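The little temple on Toma Street

November 2018

I've been meaning to write this one up for ages, but the kettle kept going on and the weeks kept slipping by (you know how it is with me). Anyway, I finally got myself to the open afternoon at the Hindu prayer hall in Trarkdale, after walking past the place for years and never once going in.

Brown walls, both times.

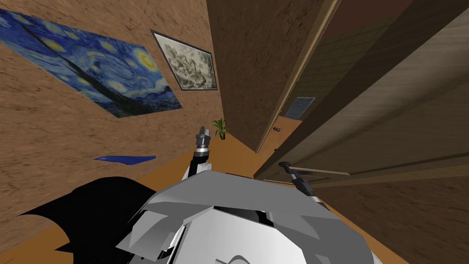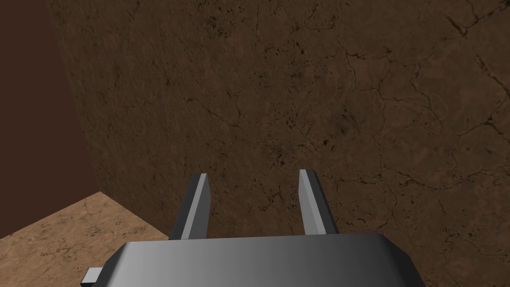 Shoes off, tea on

Kusum Tomar met me at the door and showed me where to put my boots, then sat me down with a cup of tea so sweet my teeth hummed. She told me the congregation had 574 families on its mailing list, which floored me, as I'd pictured a couple of dozen people at most! They come from all over, some from as far out as Sarnatness.

What stayed with me was the neighbourliness of it. Yu-ting Kwok from the Buddhist group was there with a tray of dumplings, and Veronica Bratu had come over from the Orthodox parish, and the two of them were deep in a chat about fasting and whether mushrooms get boring by the second week (Veronica says yes, Yu-ting says you're cooking them wrong).

I was raised in a house where other people's religion wasn't discussed, so I mostly listened. I've got Kusum's recipe for the tea and I'm going back for the spring festival.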